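Finding out why a hand-held gripper drops things on one side

We had a run of dropped parts on the Trunau hand-held gripper in January. Out of 40 test picks of a folded cloth, 17 slipped, nearly all from the left finger. The motor and the software were fine. The fault was in the fingertip pads, and these are the checks that found it.

1. Switch off and unplug the gripper before your hands go near the fingers. The linkage can close without warning if the trigger sticks.

2. Open the fingers fully and rest the tool over a plain, well-lit surface with nothing between the tips.

3. Compare the two pads. Look along the lower edges first, where frayed material tends to show. Ragged bits can catch on cloth and pull it out of line as the fingers close.

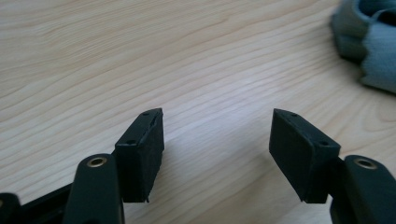 4. Push each pad gently from side to side. If it rocks, tighten its screws a little at a time, swapping between the two. Do not force them. Darmawan Govindasamy stripped a thread that way and we lost an afternoon.

5. Check the pivots at the brass-coloured rings. Move each arm by hand and feel for grit or play. Wipe them with a dry cloth. Oil will creep on to the pads.

6. Trim loose slivers with a sharp knife, cutting away from your fingers. If the gripping face itself is damaged, fit a new pad. We change both together so that the grip stays even.

7. Plug in and close the fingers slowly on a piece of card. Both faces should touch it at the same moment.

8. Repeat the 40 picks and write down every slip, with the side it came from.

After new pads we had one slip in 40. Ours had done 393 picks since the last change, so we now look at them every morning before work starts. If yours still drops things after step 8, check the trigger cable next.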